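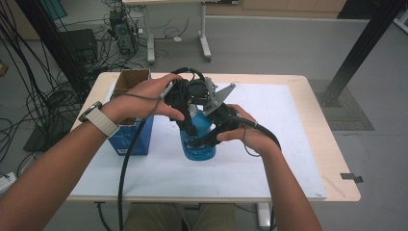 1. What we were asked to find out

Our group took on the packing question: does the order in which bottles go into a shipping box change how long the job takes, and does a written packing order help people who have never packed before? The course handout says that a standard order "reduces handling." We could not find where that claim comes from, and after a month with cardboard boxes we are less sure of it than when we started.

The group was Gladys Quintero, Hernán Tamayo and Ulises Yupanqui. Covadonga Collado supervised. The order sheet we tested is the one used in the Clunik teaching unit, with the heavy items first and the plastic bottles last.

2. Setup

All packing was done at one light wooden table. A white board covers most of the top so that bottles slide the same way every time, which they do until the board gets smudged. We wiped it between packers for the first week and then mostly forgot. The cardboard box stood open on the left with its flaps up. Bottles were placed near the middle of the board, one at a time, and each was picked up by the neck and shoulder.

Gladys argued for taping the flaps back. Upright flaps get in the way of anything tall, and a packer who comes in at an angle will hit one. We left them up, on the grounds that people packing at home do not tape their flaps. Looking at the times, she was probably right.

3. Timing

We ran 44 packings, split evenly between people who had read the sheet and people who had not. A packing started when the first bottle left the board and ended when the flaps were folded shut.

Mean time with the sheet: 396 seconds.
Mean time without the sheet: 411 seconds.

The difference is 15 seconds. Hernán wanted to report this as an improvement. The rest of us do not think it can carry that word. Two packers in the second group dropped a bottle on the floor and had to go after it, and that alone could account for much of the gap. We also let people talk while they worked, and the ones who had read the sheet had less to ask.

The sheet group followed the order for the first few items and then packed whatever was closest. We have this in our notes for nearly all of them. So it is hard to say that the written order was tested at all. What we may have tested is whether reading a page beforehand makes people a little calmer.

4. Large round items

The sheet has one line on these: "Place last, on top." It assumes there is still a top to place them on. A big, smooth blue shape with a curved side and no printing on it is a fair test of that line. It has no edge to line up with a box wall and nothing to tell a packer which way is up. We found no wording in the handout that deals with this. Octavio Benavides, who read our draft, suggested a second box. That solves the problem by leaving the experiment.
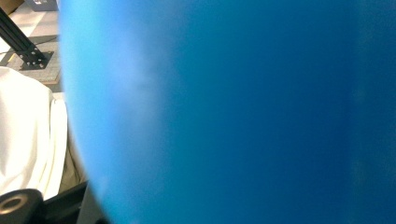 5. What we would change

Tape the flaps. Wipe the board every time, or take it away. Use one person to watch whether the order is followed and another to run the clock, as we tried to do both jobs at once and did neither very well. Pack the round items in a separate series with their own times.

We would also ask for the source of the "reduces handling" line before building another project on it. Covadonga has written to the unit's authors and had no reply when we handed this in.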